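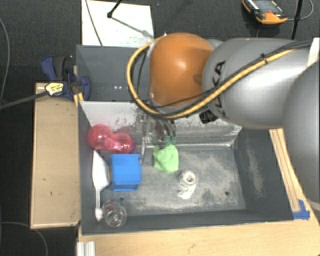
Speaker notes: Getting a furnace ready for winter (homeowner evening, Tokum branch)
Last updated: December

Good evening, everyone, and thank you for coming out in the cold. Is the microphone all right at the back? Good. My name is Greer Cruickshank and I've been looking after furnaces and boilers for 22 years, the last seven of them with Tovari Heating. I'll talk for a while, then Ratih will take the questions about billing and service plans, and there's coffee on the side table whenever you want it. Please get up and help yourselves, I won't be offended.

(Wait for people to settle. Slide 1.)

I want to start with the filter, and I know, I know, you've all heard about the filter. But I'd say it's the thing I find most often when I'm called to a house that won't warm up. The furnace pulls air through that filter all day long, and when it's packed with dust the air can't get through, so the heat exchanger gets too hot and a safety switch shuts the burner off. Then it cools, starts again, shuts off again, and the family sits there in sweaters wondering what's wrong. Pull yours out tonight and hold it up to a lamp. If you can't see light through it, put a new one in.

Somebody always asks me about the expensive thick filters. They do catch finer dust, and if you have allergies in the house you may be glad of one. Older blowers can struggle with them, though. Look in your manual for what the furnace was built to handle, and if the manual has gone wherever manuals go, call us with the model number and we'll look it up for you.

(Slide 2. Pass the old filter around. Ask them to keep it in the bag!)

Now, vents and returns. When I was starting out I worked under Arsen Ostapchuk, and the first thing he did in any house was walk through every room with his hand out, feeling for air. He'd find a couch pushed up against a return grille, or a rug over a floor vent, and he'd move it and have a cup of tea before he ever opened his toolbox. I still do the same walk. Try it at home when the blower is running. It takes a few minutes and you'll learn a good deal about your house.

And please don't close off the vents in the spare bedroom to save money. I understand why people do it, my own mother did it for years, but in most forced-air systems the pressure just goes up in the ducts and the air leaks out somewhere in the crawl space. Turn the thermostat down a little overnight if you want to save.

(Slide 3. Thermostat. Keep this short, last time it ran long.)

On thermostats, check the batteries if yours takes them. One cold snap we had a week of calls from Rizzi Street, and several of those were dead batteries. Set it to heat, turn it up a few degrees, and listen for the furnace. You should hear the small fan first, then the burner, then the big blower a bit after that. If it clicks and clicks and never lights, switch it off and call someone. Don't keep resetting it.

(Slide 4. Slow down here.)

I'd like everybody's attention for this next part, even the coffee line. Carbon monoxide has no smell and no color. You need a working alarm on every floor and one near where people sleep. Press the test button, and turn the alarm over and read the date on the back, as they do wear out. Go outside and look at your vent pipe too, and clear away leaves or snow. If that alarm ever sounds, get everybody out, the dog included, and call the fire department from the yard.

If you smell gas, it's much the same. Leave the light switches alone, leave the house, and call from outside.

(Pause. Take any questions on alarms now, don't save them.)

Last of all, the yearly tune-up. Ours is $229, and that covers cleaning the burners and flame sensor, checking the heat exchanger, testing the safety switches, measuring the gas pressure and looking over the flue. It usually takes over an hour, so if someone is in and out of your basement very quickly, do ask them what they looked at. Yevhen Bilyk and Yevhen Stasiv do most of these visits for us, and yes, both of them are Yevhen, so when you call the office please give the last name or you'll get whichever one picks up.

If you're in the Sanenon apartments, your heat comes from the shared boiler, so talk to your building manager before you book anything with us.

(Hand over to Ratih. Sign-up sheet is by the door. Remind them that the hall closes at 9 p.m. and the side lot gets locked first.)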